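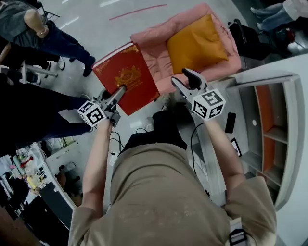

SESISWOOD, April – The old red hardcovers are coming back to the Sesiswood Public Library, and if you grew up within walking distance of the place you may well have one of them sitting on a shelf at home right now.

The library opened its spring book return on Tuesday morning, and the idea is as simple as can be. Anything borrowed from Sesiswood at any time, in any condition, can be brought back through the end of the month with no fine, no form to fill in and no questions at the desk. A cart has been set up just inside the front doors for people who would like to drop off a book and be on their way, and there is coffee next to it for those who would like to stay and talk, as a good many did on the first day.

By closing time 59 books had come in. Most were the kind of thing you would expect – picture books with a cracker crumb or two in the gutter, a stack of mysteries from somebody's summer at the lake, a road atlas that still shows the old bridge at Irkent. One was a guide to raising rabbits that had been out for 40 years. It came in a paper grocery bag, wrapped in a dish towel, with a note of apology tucked in at the chapter on hutches. The library has decided to keep the note with the book.

The catalog lists 1,192 items as long overdue, a figure that goes back to the days of card pockets and date stamps and was carried over, page by page, when the records were moved to a computer. Staff are quick to say that the number is not perfect. Some of those books were surely returned and put back on the shelf without being checked in, and a few were probably lost when the basement flooded and the lower stacks had to be cleared in a hurry. Still, they would love to see as many as possible, and they have been walking the shelves since winter to make sure there is room.

The fondest hopes are for the bound classics, a long set of novels and poetry that stood for years in the reading room beside the tall windows. Plenty of people in town remember them, even people who never got around to opening one. They were handsome books and a little bit grand for the room they lived in, and children doing homework at the long table used to dare each other to take down the thickest. The set was broken up when the reading room was repainted, and volumes went out on loan and simply drifted off, to college dorms and spare bedrooms and, in at least one case, a houseboat. Three of them turned up on Tuesday, all before lunch.

Books that come back in good shape will go straight into circulation. Those that need some care will be sent over to the Clornova bindery in Irkent, which has agreed to mend loose hinges and torn pages at a reduced price through the summer. Patrons are kindly asked not to try repairs at home first. Tape is the great enemy here, especially the clear sort that turns yellow and takes the print with it when it is peeled away, and a book with its cover hanging off is much easier to fix than one that has been lovingly glued shut.

Anything too far gone to mend, or that the library already has plenty of, will be put out at the book sale on the Owen Street side of the building. Prices there will be kept low, as they always are, and the money goes toward new titles for the children's room, where the dinosaur shelf in particular has been read nearly to pieces.

There is also a small display going up in the front hall of things found between pages over the years. So far it has grocery lists, a pressed fern, a bus transfer, several bookmarks made of yarn and a recipe for pickled beets in very fine handwriting. If you recognize something as yours, or your grandmother's, you are welcome to ask for it, though the staff admit they would be a little sorry to see the beets go.

The library is open from 9 a.m. to 6 p.m. on weekdays and until 1 p.m. on Saturdays. The outside drop box can be used at any hour, but larger hardcovers tend to land badly in it and should be handed in at the desk if you can manage the trip. Residents who are unable to get to the building may call and arrange for a pickup anywhere in Sesiswood or on the near side of Irkent.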